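Stain tips I no longer believe

Vinegar and bicarb together is the one I'd retire first. Mix them and you get a good fizz, then a bowl of slightly salty water. Each does a job on its own, so use bicarb as a mild scourer for tea rings and vinegar for limescale around the taps, and rinse between the two.

I've also gone off special mug cleaners. Trutiva sells a tub of tablets that a neighbour swore by. I tried one in a stained mug and plain bicarb on a damp cloth in another, and I couldn't pick a winner. The tablets cost more and smelled like a swimming pool.
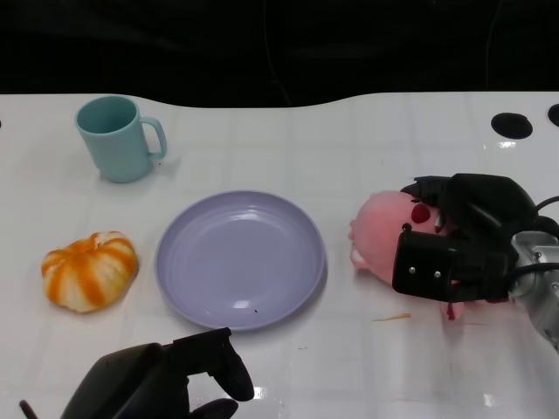 2 min read

Plastic is fussier than china. Steel wool will get the tannin off, sure, but it scratches, and the next brew settles into the scratches. A soft cloth and a bit of patience is dull advice and I'm sticking with it. If the colour has gone right into the plastic, I doubt anything in the cupboard will shift it.

White benchtops get the same treatment at my place. Sosivus spray says "streak-free" on the label. Mine streaked until I buffed it with a dry tea towel, and after that so did warm water and one drop of dishwashing liquid – come up nicely, I mean, with the buffing. I'd spend the money on tea towels.

Lemon halves down the sink: smells lovely for an hour. If the drain pongs, take the trap off and clean it. Keep a bucket under it.

Still on my list to test: denture tablets in a thermos, and the foil trick for cutlery, which I suspect works better than I'd like.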